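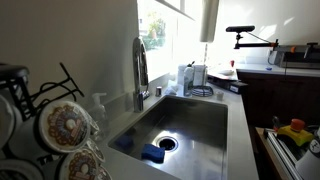 *Sink station, daylight. Two blue sponges in the basin, sensor bar up on its post to the right.*

I finally got the sensor mount on our kitchen arm to hold still, and I'm so pleased with it that you're all getting a post!

Some background for anyone new. We run one mobile arm, which we call Prasero, in a normal kitchen, and the sink is its main job. It rides on a long metal rail with the stop button beside it, and the black sensor bar sits at the top of a post at the end of a jointed rod. All through June the calibration kept drifting. I'd set it up after breakfast, get lovely numbers, and by lunch it would reach 18 mm to the left of the sponge. Every single day.

I blamed the software first (sorry, Radek). Then Urs Kaufmann came by, put one finger on the rod and pushed. It moved! The clamp at the base had worked itself loose, and the cable was tugging on the sensor every time the arm swung back.

So, what I did:

- Power off, stop button in, arm parked away from the window.
- Took the clamp apart and cleaned out the old thread locker. There was a lot of it.
- New screws, tightened a little at a time, going back and forth between the two sides.
- Gave the cable a bigger loop so it has slack at full reach.
- Ran calibration again with the basin empty, then put the sponges back in.

After that I let it do 40 reaches into the basin and checked the offset at the end. 2 mm! I ran it again after dinner and got the same thing.

Glare is my next headache. With the sun coming in, the steel throws big white streaks down the side of the basin and the depth readings get patchy right there. Rahel Brunner thinks I should drop the exposure to 800 microseconds and leave it fixed, and I'll try that before I go hanging a curtain. The darker sponge over in the shadow will probably be harder to pick out that way, so I want to test both ends of the sink.

Oh, and put a paint mark across your clamp screws. I have a stripe on mine now and I look at it every time I walk past with coffee.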